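Rice and Shells

My aunt came back from Trerna with a head cold and a booklet. The booklet said that a household's luck could be read in raw rice and peanut shells, provided they were tipped on to something black after a meal and before the washing up was finished. It claimed 3,228 successful readings. I asked who had checked them, and she said I had always been like this.

We did it on the kitchen table, which had the dishes on it already. The grey rack was to the left, with a pale blue cup and a yellow one lying on their sides in it. I wanted to put the spoon and fork away. My aunt wanted them left where they were on the red tray, side by side, under the blue plate. According to the booklet, cutlery that was still out kept the luck from leaving early. I thought this was a very handy belief for someone who hated drying up.

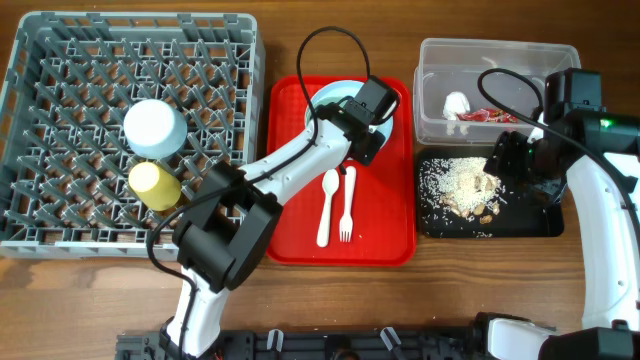 The Reading

She had bought the rice specially, a whole bag, when there was a perfectly good bag in the cupboard. Cupboard rice had heard too much, apparently. The peanuts we ate ourselves, standing up, and I remember thinking that if fate needed me to shell peanuts it could at least have asked for the salted kind.

The rice went down first and then the shells. I watched her hands for any nudging. A heap with the grains thrown wide meant money coming in and going straight out again. I said that described every house in the street. She turned a page. A shell lying open, away from the heap, meant a visitor – or a letter, or a change in the weather before September.

I looked for a long time at the split ones. I would like to say I saw nothing, but once you have been told there is a visitor in a peanut shell it is difficult to get him out again. He seemed to be leaning back.

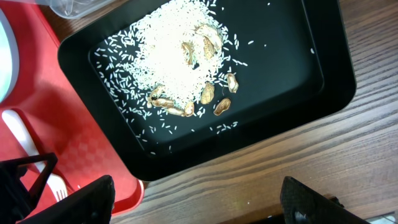
My aunt said the arc was the important part, the way the shells had gone round the bottom of the heap, and that an arc meant something was being guarded. I asked what. She said the booklet didn't go into that, there was a second booklet.

The second booklet came from Orkatell and cost more than the first. I told her I could guard a heap of rice myself for nothing. She blew her nose and said that was possibly what it meant.

So we cleared up round it. I was not allowed to take the black tray to the bin before she had consulted something further, though a few grains went down the side of the cooker, where I expect they still are. Whatever was being guarded did not object. I stood the cups the way I like them and wiped the red tray down with a cloth, and then the bell went.

It was the man about the meter. My aunt did not say a word. She got out the good biscuits for him, which she has never done for me, and showed him the page with the open shell on it. He said his mother used tea leaves.

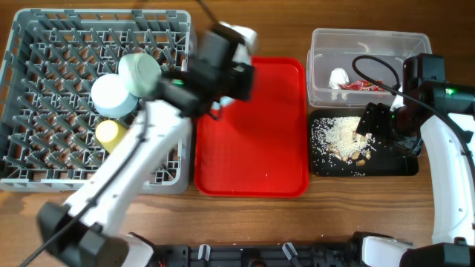

The cups in the rack, with the red tray beside it.

He read the meter twice. I have since ordered the second booklet, mainly to see how they get round the question of the arc.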